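Clemon Table Tidy – README

14 shares · 3 comments
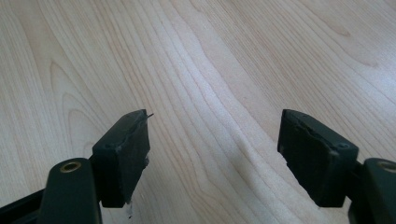

Welcome to my notes on clearing and resetting a table, over and over, until I was sick of the sight of cutlery. I started in January because I wanted a decent record of how ordinary stuff gets put away at home, and most of what I could find was far too neat (whose kitchen looks like that?). So this is mugs, placemats, junk mail, a fruit bowl and the odd colouring book, all the things that end up on the table by dinnertime.

What's in it

There are 729 tidying runs, split into 2422 short clips. Each run starts with whatever was on the table and ends when I reckoned it was clear enough to eat at. I've got a generous idea of clear enough, so a few runs finish with the salt still out.

The runs live in 3 folders:

- savchuk – the small table, mostly breakfast things
- cosberg – the big table, with homework and mail
- sketura – odds and ends, including the batch where I sorted the cutlery by colour

Labels

Every clip has a plain text label like "put mug by sink" or "stack placemats". I wrote them all myself, usually with a cuppa going, and I wasn't consistent early on. You'll see "serviette" and "napkin" for the same item. I've left both in, but there's a list called same_things.txt that matches them up.

Known problems

Two of the cosberg runs have the wrong labels – I swapped them when I renamed the folder and haven't sorted it out yet. Tea towels are a mess too. Some are labelled folded when they're really just flopped in half, which is how I fold them anyway!

Using it

Help yourself for anything non-commercial, and please keep this file with your copy. If you find more mislabelled clips, leave a comment with the folder name and run number and I'll fix them in the next lot.

Last updated 23/07/2018

3 comments · Share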